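Talk notes: our visit to the Diluleck open day
Aiman Sopacua, 02/07/2024
Slot is 30 minutes, leave time for questions at the end

## Opening

Hello everyone, thanks for staying on after the break. Start with the show of hands: who has picked up a gripper and tried to use it? (Pause. Look at the back rows as well.)

I hadn't either before this visit, and I came home wanting to talk about nothing else. Diluleck opened their floor to visitors and let us get properly hands-on – not a glass screen or a rope anywhere near us.

Say thank you to Gunawan here, they paid the train fares.
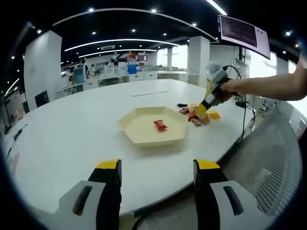

What I loved most was how ordinary the task is. You've got snacks on a table and you put them in a tray, and my four-year-old nephew could do it in his sleep! But try it with two stiff fingers on the end of a handle. Look at the yellow wrapper hanging from the gripper over on the right – it's held between the fingers and the rest of it just dangles, and that dangling part is what you have to think about when you bring it across to the tray. Your own hand sorts that out without asking you.

(Slow down here. Let people look.)

## What I learned from having a go

- Go in slower than you want to. I rushed my first three and dropped the lot.
- Crinkly wrappers slide. Take hold near the middle if you can.
- Watch the tips and forget about your wrist.
- Ask the staff! They were lovely and they like being asked.

Tell the story of the chocolate bar I chased right across the table. It usually gets a laugh. Keep it short, I went on too long at Bultura.

My best run was 40 seconds for one tray. The person after me was a good deal quicker and I'm still a bit sore about it.

## Why the mix of items matters

Click on to the next slide before you start talking.

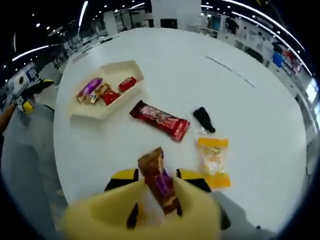 *Brown and purple wrapper held upright between the finger pads, with sweets in the tray behind.*

Every wrapper asks for something a little different. A twisted sweet has ends that get in the way. A long bar wants to tip. Then there's a clear pouch like the one on the table here, and you have to decide where to take hold of it. If we only ever practised on neat boxes we'd learn very little, and I think that goes for our own bench work too.

## What next

We'd like to run a small session like this ourselves in December. Dakasico have said we can use their hall, so what we need now is tables, trays and a big bag of sweets. Sign-up sheet is by the door.

Questions. If it goes quiet, ask who thinks they can beat 40 seconds.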